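4. Mise en place du plateau et premier usage avec des fruits

Cette section concerne la table Elus avec le plateau blanc Coelho. Si vous avez commandé le plateau en bois huilé, allez à la section 5, les produits de nettoyage ne sont pas les mêmes.

Avant de commencer, les quatre pieds doivent être montés et serrés à la main (voir section 3). Ne serrez pas encore avec la clé. Le serrage définitif vient à la fin, quand la table est de niveau.

4.1 Choisir la place

1. Mesurez le mur ou l'espace libre. Le plateau fait 166 cm de longueur. Avec les deux embouts de protection il faut compter 171 cm, et c'est cette deuxième mesure que vous devez utiliser pour votre plan.

2. Laissez un passage derrière la table si vous voulez travailler des deux côtés. Si la table est placée contre un mur, laissez 2 cm entre le bord et le mur.

3. Évitez de placer la table contre un radiateur ou devant une fenêtre avec plein soleil l'après-midi. Le plateau supporte la lumière, mais les fruits que vous laissez dessus mûrissent plus vite, surtout en juillet.

4. Vérifiez que le sol est sec et propre sous chaque pied. Un grain de sable suffit pour faire une rayure dans un parquet.

Remarque : sur un carrelage ancien, il arrive que deux pieds reposent sur un joint. Déplacez la table de quelques centimètres avant de toucher aux vis de réglage. C'est souvent assez.

Attention : pour déplacer la table, soulevez-la par le cadre, avec deux personnes. Ne la tirez pas par le plateau. Le plateau est collé et vissé, mais les vis sont courtes et elles n'ont pas été prévues pour cet effort.

4.2 Enlever le film de protection

1. Attendez que la table soit à sa place définitive.

2. Cherchez le petit coin libre du film. Il se trouve près de l'étiquette Skilo, sous le bord.

3. Tirez le film lentement et à plat, dans le sens de la longueur. Si vous tirez vers le haut, le film se déchire et il reste des bandes étroites qui sont pénibles à décoller.

4. Passez la main sur toute la surface. S'il reste de la colle, frottez-la avec un chiffon humide et une goutte de savon Graluvari, puis rincez avec de l'eau claire.

5. Essuyez avec un chiffon sec.

Attention : n'utilisez pas de couteau, de lame ou de grattoir pour le film. Une rayure dans un plateau blanc ne se répare pas et la garantie ne la couvre pas.

Remarque : une légère odeur est normale pendant les premiers jours. Aérez la pièce. Ne posez pas de fruits coupés directement sur le plateau pendant cette période, même après le lavage.

4.3 Premier lavage

Le plateau est lavé à l'usine, mais il a voyagé dans un carton. Nous recommandons donc un premier lavage complet avant d'y poser des aliments.

1. Remplissez une bassine avec de l'eau tiède. Ajoutez un demi-bouchon de savon Graluvari. Un autre savon doux convient aussi, s'il est sans colorant.

2. Lavez le dessus avec une éponge souple, côté jaune et non côté vert.

3. Lavez ensuite les quatre bords, et le dessous sur la largeur d'une main. On oublie facilement le dessous, pourtant c'est là qu'on pose les doigts quand on approche une chaise.

4. Rincez avec un chiffon bien essoré. Il faut changer l'eau une fois.

5. Séchez tout de suite. L'eau calcaire laisse des cercles mats sur le blanc, qui partent avec un peu de vinaigre dilué mais qui demandent ensuite un nouveau rinçage.

Attention : pas d'eau de Javel, pas de poudre à récurer, pas d'éponge en métal. L'eau de Javel jaunit la bande de finition des bords après quelques semaines.

4.4 Poser les fruits

Le plateau Coelho peut recevoir des fruits entiers sans nappe et sans assiette. Beaucoup de clients utilisent la table pour trier les fruits au retour du marché, et le plateau blanc est pratique pour cela : on voit bien les taches, les feuilles, la terre et les petits insectes.

1. Lavez ou essuyez les fruits selon leur sorte. Les pommes et les poires peuvent être lavées puis séchées. Les mandarines et les oranges, essuyez-les seulement avec un chiffon sec si vous voulez les garder plusieurs jours. Les fraises et les framboises ne se lavent qu'au moment de manger.

2. Posez les fruits un par un, avec de l'espace entre eux. Ne versez pas le sac d'un coup - les fruits roulent, tombent, et la pomme qui est tombée sera brune à l'intérieur avant les autres.

3. Tournez chaque fruit une fois pour regarder le dessous.

4. Mettez à part les fruits abîmés. Il faut les manger en premier ou les cuire.

5. Rangez le reste dans une coupe ou dans une caisse. Séparez si possible les pommes des autres fruits, car elles dégagent un gaz qui fait mûrir leurs voisins. Pour les kiwis trop durs, c'est au contraire un moyen utile : une pomme dans le même sac, deux ou trois jours.

Remarque : une mandarine avec la peau un peu décollée n'est pas mauvaise, elle est seulement plus âgée ou d'une variété facile à peler. Pesez-la dans la main. Si elle paraît légère pour sa taille, elle est probablement sèche.

Attention : ne coupez pas les fruits directement sur le plateau. Utilisez toujours une planche. Le couteau traverse la pomme plus vite qu'on ne pense.

4.5 Taches de fruits

Le blanc montre tout, mais la surface n'est pas poreuse. Une tache essuyée dans l'heure ne laisse pas de trace.

Jus d'agrumes : essuyez avec de l'eau claire. Ne laissez pas sécher le jus sur la bande de finition, il la rend collante.

Jus de pomme : il brunit à l'air. Eau tiède et savon.

Cerises, mûres, myrtilles : savon Graluvari pur sur un chiffon humide, laissez agir cinq minutes, rincez. Répétez si nécessaire. Une ombre rose pâle peut rester un jour ou deux et partir avec les lavages suivants.

Noix fraîches : le brou tache fort et nous n'avons pas trouvé de produit qui l'enlève tout à fait. Mettez du papier journal sous un torchon, ou travaillez dehors.

Étiquettes collantes des fruits : ne les collez pas sur le plateau, même pour un instant. Si c'est déjà fait, une goutte d'huile de cuisine, attendre, essuyer, laver.

Remarque : l'encre du papier journal peut se déposer sur le plateau s'il est mouillé. C'est la raison du torchon.

4.6 Régler le niveau

Cette opération se fait après le lavage, avec le plateau bien sec. Un plateau qui penche ne gêne pas pour manger, mais les fruits ronds vont lentement vers le bord et tombent pendant la nuit.

1. Posez un niveau à bulle au milieu du plateau, d'abord dans la longueur, ensuite dans la largeur.

2. Trouvez le pied le plus bas. Tournez sa vis de réglage vers la gauche pour faire monter ce coin. Un tour complet donne 2 mm.

3. Contrôlez encore une fois dans les deux sens. En général on corrige deux pieds, rarement les quatre.

4. Appuyez avec la main sur chaque coin, l'un après l'autre. La table ne doit pas basculer.

5. Serrez maintenant les quatre pieds avec la clé fournie. Serrez par petites étapes et en diagonale.

6. Contrôlez le niveau une dernière fois, parce que le serrage peut déplacer un pied.

Attention : ne sortez pas la vis de réglage au-delà du trait rouge. Si le sol demande plus, mettez une cale sous le pied.

4.7 Contrôle sans niveau à bulle

Si vous n'avez pas de niveau à bulle, vous pouvez utiliser deux fruits. La méthode est de Bleddyn Foulkes, du service de montage, et elle est moins précise mais suffisante pour une cuisine.

1. Prenez un petit fruit bien rond, par exemple une mandarine, et un fruit plus lourd, par exemple une pomme. Les deux doivent être secs. Une goutte d'eau sous la peau suffit pour retenir le fruit et fausser le contrôle.

2. Posez-les debout sur leur base, la queue vers le haut, l'un à côté de l'autre avec un bon espace. Retirez la main doucement, sans donner d'élan.

3. Attendez un moment. Si l'un des deux se met à rouler, notez de quel côté il part : c'est le côté bas.

4. Couchez ensuite la mandarine sur le flanc et recommencez. Dans cette position elle roule plus facilement et elle montre les petites pentes.

5. Répétez près de chaque coin. Gardez une main devant le bord de la table.

6. Si un fruit part, retournez au point 4.6 et corrigez le pied concerné d'un demi-tour seulement, puis refaites l'essai.

Remarque : n'utilisez pas une pomme avec une base très creuse, elle tient partout, même sur un plateau qui penche. Un citron ne convient pas non plus.

Quand les fruits restent en place au milieu et aux quatre coins, le réglage est terminé. Refaites le contrôle après un mois d'usage et chaque fois que la table a été déplacée. Gardez la clé avec cette notice - elle n'est pas d'un format courant et les magasins de bricolage ne la vendent pas toujours. 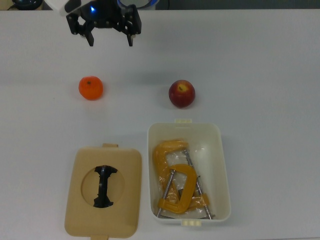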